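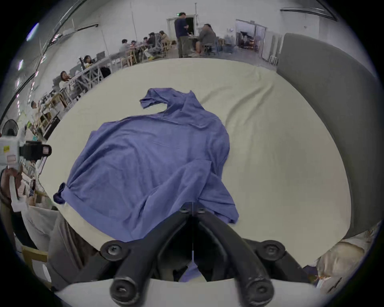

Musero Shirts

Hand-held gripper demonstrations of folding short-sleeved T-shirts on a covered tabletop. No robot was used for recording. Two grippers per demonstrator, one in each hand.

Contents
1726 episodes, 113 of them held out for testing
60 frames per second, one video per gripper
33 shirts, all adult sizes

Each episode starts with the shirt crumpled and ends when both grippers are clear of the cloth. Failed folds are kept and marked "fail" in labels.csv - filter them out if you only want clean runs.

Known problems
Gripper width drifts in the March sessions. Use the corrected column.
People are visible in the background of many episodes. Please don't crop out faces for other uses.

Changes
6 October 2023: left and right swapped in the test split, now fixed.

Contact: Jhun Salazar (recording), Kourosh Mazandarani (labels and loader)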